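Ticket 281 — planner goes the long way around in the kitchen sim
Component: Allar (motion planner), with some Cirness (sim) involvement
Opened 2018-11-18
Status: fix in branch, one leftover at the bottom

Okay, starting a log for this one because I've already lost track of what I tried in what order.

**What happens**

I load the kitchen in Cirness, spawn the white arm at its usual start pose, and ask Allar for a path to a pre-grasp pose by the toaster. Some of the time I get a nice short move. The rest of the time the arm folds its elbow down toward the floor, swings the wrist all the way around and comes up on the toaster from the other side, like it's trying to sneak up on it. Same start, same goal, same scene file. It never hits anything and the planner reports success, so the nightly tests stayed green and I only noticed because I was sitting there watching it.

I ran it 100 times overnight with a different seed each run. 31 of those took the long way. That's way too many to shrug at!

**First guess: bad collision shape on the upper cabinets (wrong)**

I was so sure about this one. We had a problem in August where a cabinet's collision mesh was bigger than the thing you see, and the planner was dodging air. So I turned on the collision overlay and flew the view camera all over the place. Cabinets fine. Window fine. The faucet is a bit chunky (someone wrapped the whole gooseneck in one convex hull, so the gap under the spout doesn't exist as far as Allar is concerned), but that's over at the sink and nowhere near these paths.

I deleted the faucet from the planning scene anyway and reran. Same behavior. Put it back.

**Second guess: the seed isn't being passed through (half right)**

Allar takes a seed in its config and hands it to the sampler. I printed it on both sides and it matched. But the IK solver has its own random restarts, and those were getting seeded off the clock. So "same seed" never meant the same run, and that explains why I couldn't reproduce a bad path on purpose.

I patched it locally to take the planner seed:

```
ik:
 restarts: 12
 seed: inherit
```

With that in, seed 31 gives me the bad path every single time. Hooray, sort of. At least now I have something I can poke at.

**Third guess: the IK solver is choosing a dumb goal (yes)**

With a repeatable case I could finally dump the goal configurations. For the toaster pose the solver returns a bunch of valid joint solutions, and Allar was keeping whichever one came back first. Not the closest one. The first one! If the first one happens to have the elbow flipped and the wrist wound nearly a full turn, well, that's the goal now, and the planner does a perfectly good job of getting there.

I went back through the history on this and there used to be a sort step. It compared each solution to the current joint state and put the nearest on top. It went away when the Qian adapter was merged, and I think I can see how. The Qian side returns its solutions already ranked, so sorting them again looked like wasted work, and the call got dropped for both backends. The sim doesn't go through Qian at all, so it just lost its ranking.

I put the sort back for the default backend and left the Qian path alone. The patch is small:

```
solutions = ik.solve(goal_pose)
if not backend.returns_ranked:
 solutions.sort(key=lambda q: joint_distance(q, q_current))
goal = solutions[0]
```

`joint_distance` is weighted, with the base joints counting more than the wrist. I just reused the weights from the old commit. If anybody has opinions on those, I'd love to hear them, but please put them in a separate ticket so this one can close.

**Retest**

Another 100 runs, same spread of seeds, same goal. Zero long-way paths. I also tried a goal over the sink and one next to the blender and looked at a handful of each in the viewer. All short and boring, just what I want.
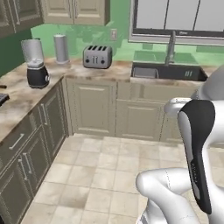

Planning time went up a hair with the sort in. I didn't bother measuring it properly — it's tiny next to the time the sampler takes, and I'd happily pay a lot more than that to stop the wrist from winding itself up.

The Kulville setup runs the Qian backend, so in theory it never had this bug. I'd still like whoever has access over there to run the seed check, because the clock-seeded restarts might be hiding in their config too. The thing to look for is an `ik` block with no `seed` line in it. If it's missing, it falls back to the clock without a peep. I've added a warning for that in the branch.

**Still open**

- The test that should have caught this only checks that a plan exists and is collision free. I want to add a check on total joint travel, with a limit per goal. Not sure yet what the limits should be.
- The faucet hull. Harmless for this ticket, but it'll bite us the first time somebody wants to reach under the spout. I'll open a new one for the scene assets.
- When I switch goals quickly in the viewer, the old path sometimes stays drawn on top of the new one. That cost me a good half hour today thinking the fix hadn't taken. Clearing the display by hand gets rid of it. Haven't looked into why.

The branch is up for review. I'm leaving the ticket open until the joint travel check is in.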